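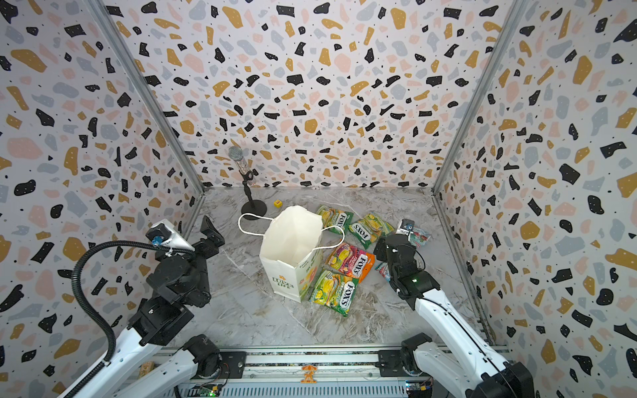 Tincuța Neagu asks under my last post if the paper bag is really strong enough for sweets and a microphone together, and would a box not be better.

It is a fair question, so I will answer it in a thread. I make small gift bags for the children's singing evening in Povthorpe, and I have made many of them by now.

1/ First, the bag. I like white paper with rope handles. The handles matter more than the paper. Flat paper handles come off when a child swings the bag, and a child will always swing the bag.

2/ A box is stronger, yes. But a box needs a lid, and the lid needs tape, and then the child cannot look inside on the way home. With a bag that stands open they look inside every two minutes. I think this is half of the present.

3/ The microphone is the difficult part. A toy microphone with a glittery handle is heavy at the head, and the round base is wide. If you put it in first, the bag leans. I take the base off when it comes off, and lay it flat on the bottom. When it does not come off, the microphone travels outside the bag and I tie a label on it.

4/ Sweets go after. This time I have Fox's, in several colors of packet. The green ones are asked for the most. I don't know why, my own daughter takes the pink and orange one before anybody else can.

5/ Please do not open the packets and mix everything in one big bag. I did this in May. It looked very nice for one hour, and then one mother wanted to read the ingredients and I had no packet to show her. I was ashamed. Now everything stays in its own wrapper.

6/ Somebody called Hostley wrote me to ask about weight. I weighed one finished bag without the microphone and it was 400 grams. The rope handles hold this without any problem. I would not go much higher.

7/ About the die. I add one small die to each bag, a yellow one if I can find it. The children throw it to decide who sings first. Before, we had an argument every time, and once it was a long one, with crying. A six goes first. If two children have a six, they sing together — they pretend to hate it.

8/ Warning for the parents of very little ones: a die is small and it goes in the mouth. For children under four I leave it out and put a sticker sheet in its place.

9/ Tissue paper. I stopped using it. I bought 50 sheets from Sesano and it is good paper, soft, but the small wrappers disappear between the layers and the children think they received less than their friend. Now I put the big packets standing at the back and the small candies in front. Without tissue you see everything from the top.

10/ How many do I make? For this evening 29. I had 200 bags in the cupboard at the beginning, bought together because the price was better, and I am still using them. My husband has an opinion about this cupboard.

11/ Nomura asked me if I write the names on the bags. Yes, but on a tag on the handle, never on the paper. Every time there is one child who is sick and one cousin who comes by surprise. A tag you can change. A marker on white paper you cannot.

12/ And I do the tags the evening before. In the morning I make spelling mistakes. I wrote "Sohpie" last year and Sophie was very polite about it, but she kept the tag and still shows it to me.

13/ So, Tincuța, I stay with the bag. If it rains I carry them all in a plastic crate with a towel over the top, this is the only time I agree with you about boxes.

14/ If you have a better idea for the microphone base, please write it below. I have tried rubber bands — they leave a mark on the handle.

Community > Threads > Parties and Gifts

3 min read

Recent threads
Songs that six-year-olds know all the words to
How I store ribbon so that it does not tangle
Party games for a small living room
What to write on a thank-you card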